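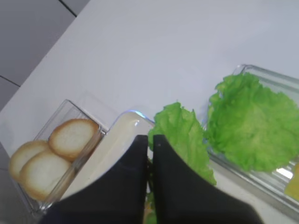

Sekmont Kitchen Board > Beans, Grains & Ferments
Thread: Idli batter just sits there

hsotelo
Posted 1 July 2019
Second batch in a row that refuses to rise. Three parts rice, one part urad dal, soaked overnight, ground in the blender, salt in, left on the counter for 13 hours. It looks exactly like it did when I went to bed. I steamed a tray anyway and my son asked if they were coasters.
Kitchen is cool, the air conditioning runs all night. Do I toss it or wait?
Hortensia

gajdos_r
Wait. Put it in the oven with only the light on and leave it alone until dinner. Mine has taken 30 hours in October and the idlis were fine.

mortar_and_pestilence
It's the blender. Blenders heat the dal and then everyone blames the weather. Get a wet grinder.

gajdos_r
I have used the same blender for years. Ice water, short bursts, done. Telling someone with one bad week to buy a stone grinder the weight of a toddler is a bit much.

mortar_and_pestilence
Two bad batches. She said second in a row. And the toddler makes better idlis than your blender does.

pottedlime
Is the dal old? I had a bag from the back of the Astden market that wouldn't ferment for love or money. New bag, same everything else, and it climbed out of the bowl and into the silverware drawer.
Also, are you adding fenugreek? Half a teaspoon in with the dal.

hsotelo
No fenugreek. The dal is from Tóth's on the corner and I would rather not discuss when I bought it. There was a different president.

pottedlime
Well, there's your answer.

Keltham_Dave
Iodized salt kills it. Everybody knows this.

gajdos_r
I use iodized salt. Everybody can come over for breakfast.

Keltham_Dave
I'm only saying what my mother-in-law says, and I'm not going to be the one to tell her.

mortar_and_pestilence
How much water did you grind with? If it pours like milk, it won't hold any bubbles even if it does ferment. You want it to drop off the spoon in a lump.

hsotelo
It pours. It pours beautifully. So that's two things wrong, possibly three if we count Dave's mother-in-law.
Oven light is on now. Someone please remind my husband not to preheat for pizza.

gajdos_r
Tape a note over the knob. I speak as a man who once baked a mixing bowl. If it smells sour by tonight but stays flat, thin it a little more and make dosas. They don't need the lift.
Radomír

hsotelo
Update: smells sour, a few bubbles, no height to speak of. Made dosas with chopped onion and green chili. First one tore, the rest were good, and the coaster critic ate four. Bought fresh dal and a packet of fenugreek for the weekend.

mortar_and_pestilence
And the grinder?

hsotelo
No.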